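Film & TV Help > Streaming and series

Do I need to see the first Furo movie before the series?

Posted by Urmila Khurana, 1/18/26

My sister and I want to start the Furo series this month. There was a feature film before it with the same lead actor, and I can't tell if the series picks up from the film or starts over. The app lists the series first and the film under "Extras," so the order isn't clear. The film is 132 minutes and I would like to skip it if it doesn't matter. We have the Kitby plan with ads. Also, is the long cut of the pilot the same thing as the film? Somebody told me it was.

3 replies 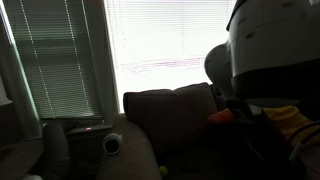 Mandla Hendricks

The series picks up after the film. It doesn't start over. In the first episode the harbor inspector is already divorced and already off the force, and both of those things happen in the film. You get a short recap at the top of episode one, but it only covers the court case and leaves out the brother completely. He comes back in episode 3 and you are expected to know who he is.

The long cut of the pilot is a separate thing. It is the first episode with the dinner at the ferry terminal put back in and a longer closing song. It was put up in June, after the regular version, and a lot of people mixed the two up because they used the same poster.

What I would do is watch the film over two evenings. There is a good stopping point when the inspector leaves the island.
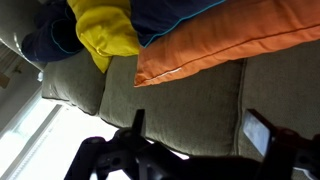 After that, go straight to episode one and ignore the order in the app. The app sorts by what was added last, and the film was added before the series went up. On the TV version you can change this under Sort, then Story Order. I haven't found the same setting on the phone version.

One more thing on the plan. With ads, the film has breaks in odd spots, including one in the middle of the trial speech. The series breaks are better placed, because the episodes were written for it.

Przemysław Chmielewska

skipped the film, was fine. you figure it out. the brother thing is confusing for one episode and then somebody explains it at the funeral

Naledi Lekota

I agree with Mandla on the order. I'll add some detail on the versions since the titles are a mess.

Furo (the film): made for theaters by the Hamada company. Same lead, different director.

Furo: season one. 20 episodes of varying length. The first two were directed by the man who made the film's second unit footage, so they look closest to it.

Furo: Dernus. This is the spin-off about the prosecutor. Leave it until you finish season one, as the opening scene gives away who sold the boat.

The lead plays the part differently in the series. He is quieter and there is less shouting, and some viewers who loved the film didn't like that. I thought it suited the longer format, but if you go in expecting the same pace as the film you may find the first few episodes slow. It picks up when the younger detective arrives.

The dubbed version and the subtitled version also use different names for the brother. The dub calls him by his nickname all the way through, so pick one version and stay with it.
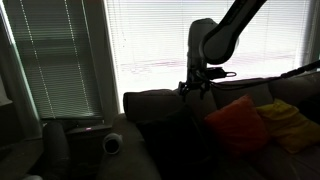

Can I watch the film on the Kitby plan with ads, or does it cost extra?

It is included in the plan with ads. Dernus is the one that costs extra. You rent it by the episode, and each rental runs out 24 hours after you press play.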